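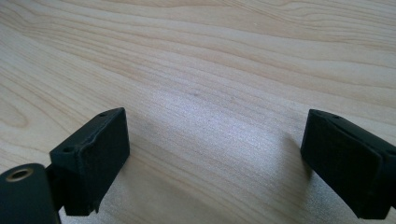
Sonntag, 12. Januar. Andere gehen spazieren, ich kalibriere einen Greifer. Ein Thread über Wartung, für alle drei, die das interessiert.

Unser Handgreifer, intern Bukico, schließt seit Freitag schief. Laut Software steht er bei 40 mm, laut Messschieber bei etwas anderem. Ich glaube dem Messschieber, der hat noch nie ein Update bekommen.

Erster Verdacht wie immer: die Schrauben an den Fingern. Zweiter Verdacht: derjenige, der sie zuletzt angezogen hat. Also ich.

Die Finger sehen nach Drucker aus. Die Kanten leiden zuerst, danach die Laune. Wer mit dem Fingernagel drüberfährt und hängen bleibt, darf feilen. Bitte nicht über dem Tisch.

Pads: mit Isopropanol abwischen, 70 Prozent reicht. Trocknen lassen, und zwar so lange, wie es dauert, und nicht so lange, wie man Geduld hat. Ich habe da Erfahrungswerte.

Rūta Šimkus hat mir im Juni eine Wartungsliste mit 14 Punkten geschickt. Punkt eins lautet »Akku raus«. Punkt zwei lautet »wirklich raus«. Wir kennen uns schon länger.

Gewindeeinsätze nur von Hand anziehen. Wer hier mit dem Akkuschrauber ankommt, schmilzt anschließend neue ein und hat dann auch einen Sonntag wie ich.

Danach einmal ganz auf, einmal ganz zu, Nullpunkt setzen, und das etwa 100 Mal wiederholen. Bei Pärn machen sie das angeblich automatisch. Bei uns heißt die Automatik Kaffee.

Stand jetzt: Die Ursache war eine Schraube am linken Finger, eine halbe Umdrehung locker. Ersatzfinger drucke ich trotzdem, die Datei heißt final_neu_3.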